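Food Service Basics, Session 4: Sauces in Squeeze Bottles
Notes for the Tuesday group, Motbridge Adult Learning
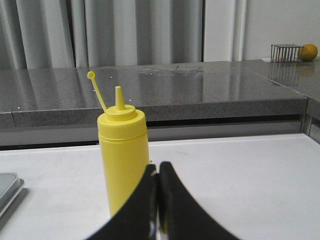 Last week we did jugs and ladles, which went as well as jugs and ladles ever do. This week is the squeeze bottle, the cheapest thing in the kitchen and the one most often put away dirty.

Parts. Body, screw cap, nozzle, stopper. On the yellow sort the stopper is tethered to the cap, so it can't be lost, only ignored. It goes back in the nozzle between orders. Mustard left open grows a crust, and the next person to squeeze will redecorate a customer.

Filling. Cap off, funnel in, stop at the shoulder. Thick sauces go in slowly, with a tap on the worktop now and then. Kumiko Kuroda's method of squeezing the bottle and letting it suck the sauce up is allowed – but over the sink, please.

Labelling. Name of sauce, date filled, your initials. Yellow does not mean mustard. At Drullance we once had a yellow bottle of custard, and a very quiet table of six.

Cleaning. Empty it completely. Topping up is how you end up serving January. Take the cap off, use the narrow brush on the nozzle from both ends, rinse, and stand everything upside down to drain.

For next time: read the allergen sheet, both sides. Aníbal Torres has the spare copies. Bring an apron.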